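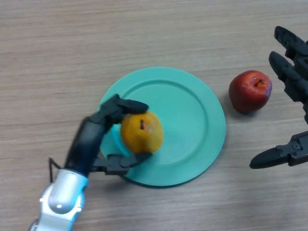 Pomard winter open day -- notes from the orchard and the packing shed

Writing this up fast before I forget it. Drove out in February, left home in the dark, got to the gate just before 9 am and there was already a line of cars up the verge. Park on the left if you go. The right side is a ditch with grass over the top and a guy in a station wagon found that out ahead of me.

Pomard is a family orchard, apples mostly, pears on the lower ground. They open the place up once a year in the off season so people can see pruning, the cold store and the packing line, and also (let's be fair) so they can sell off the last of the keepers. Entry is 4 dollars, kids free, cash or card. You get a paper map that is wrong. The toilets are not where it says. They're behind the tractor barn.

Pruning first, because that's where the crowd was going. Old standard trees at the top of the hill, then the newer rows on wires below. Cold. Mud over the ankle in the gateways. Our guide was quick, good voice, no microphone needed. She took one old tree and worked around it while she talked: dead wood out, then anything crossing, then stand back and look before you cut again. She said most people with a tree in the yard quit too early on the water shoots and go too hard on everything else. I am most people.

Some things I scribbled down:

Don't paint the cuts. They stopped years ago and saw no difference.
Pears want to go straight up. Tie down or put up with it.
Clean the saw between trees if you've had canker. A rag and some alcohol in the back pocket is enough.
Leave the fruit spurs alone on the old ones unless they're crowded like a bottle brush.
If you can't reach it from the ladder without leaning, get down and move the ladder.

Someone asked how old the top rows were and she said 55 years for the oldest block, planted by her grandfather, and that a few of those still out-yield anything on the wires in a good year. They don't pick them by machine, too uneven. They will probably come out in the end. She didn't seem happy about that and changed the subject to mice.

Then down to the cold store. This was the part I'd come for. Big insulated doors, rubber curtain, a smell like the inside of an old fruit drawer. Wooden bins stacked to the ceiling. They pull the oxygen way down in the sealed rooms and the apples just sit there more or less asleep, and we only got to look through the little window in those. The regular rooms you can walk into. Each bin holds 300 kilos, somebody's kid worked out how many school lunches that is and announced it, I didn't catch the number.

Pears are fussier. They get picked hard, chilled, then brought out a few days before sale so they soften from the inside. Press by the stem, not the belly. By the time the belly gives, the middle has gone to mush. I've been doing it wrong my whole life and blaming the store.

Also: keep apples away from pears at home unless you want the pears to hurry. Same bowl is fine if you're going to eat them this week. 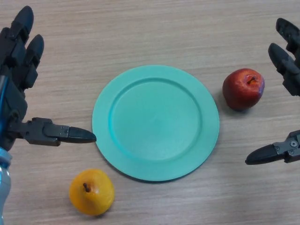 Fatos Atanasov disagreed with that last bit, loudly, from the back of the group. Put them together if you like, he said, but keep both out of the fridge door, because it warms up every time the kids want milk, and a pear that has been cold and warm and cold again goes mealy before it ever goes sweet. His go in a paper bag on the kitchen counter, top folded over, checked each morning. The guide said sure, that works too, and that she'd take a paper bag over a fridge door any day. A couple of people wrote it down. So did I.

Packing shed after that. Loud even on half speed. The grader is a Clavico, second hand, came over from another farm in pieces and took them a winter to put together. Fruit floats out of the bin in a water trough, which is how you move apples without bruising them, then up the rollers, then past the sorting table where people pull out anything with scab or a soft spot. Seconds go to juice. The sorting job looks calm for the first minute and then you realize it doesn't stop. They switch places every half hour so nobody goes cross-eyed.

You were allowed to have a go. I let a bad one through straight away, big bruise on the underside, and the woman next to me reached over and took it out without looking up. Very humbling.

Tasting was in the old hayloft, up an outside stair with a rope for a rail. Long line, worth it. They'd set out slices with little cards. Favorites:

Vlachou -- their own name for a pear seedling that came up by the pond. Small, rough skin, tastes like honey and a bit like nutmeg. Not sold in stores, it doesn't travel. Bought a bag. Ate three in the car.
A russet whose card had blown away. Dry, nutty, kind of potato looking. Really good with cheese.
The big red keeper they sell most of. Fine. Crunchy. It's an apple.

There was a cooker as well that they served warm out of a pot with nothing added, no sugar, and it was so sharp it made my ears ring. Went back for seconds.

Lunch: the Tudo van, parked by the weighbridge. Soup, toasted cheese sandwiches, apple cake. Line was 42 minutes, I timed it becuase there was nothing else to do. Soup was parsnip. Cake had run out by the time I got to the window but they had the broken ends in a tray and were selling those by the scoop, which I would honestly have picked over the slices. Bring your own mug and they knock a bit off.

Afternoon I skipped the tractor ride (another line) and went to the grafting table instead. You pick a twig, they show you the cut, you bind it to a rootstock and take it home in damp newspaper. My cut was crooked. The man running it redid it for me, didn't make a thing of it. He says keep it somewhere cool for a few weeks, then pot it, and don't let it fruit the first two years no matter how much you want to. It's in the garage now next to the paint. No idea if it's taken.

Stuff to know if you're thinking of going next year:

Boots. Not hiking boots, rubber ones.
Go early, do the cold store before lunch, it gets packed after.
Strollers won't make it up the hill. They let people leave them in the office.
Dogs on leads in the yard only, not in the sheds.
The farm store closes at 4 pm sharp and they mean it. I got the last jar of pear butter with the shutter half way down.
Phone signal is one bar by the gate and nothing anywhere else, so print your directions home.

Road back was slow, stuck behind a hay truck most of the way. Car still smells of russets. Have to get the bags out of the trunk before they ripen all at once, and then I want to have a go at the old tree by the fence if the rain ever holds off. Will add the pear butter recipe if they write back to me abuot it.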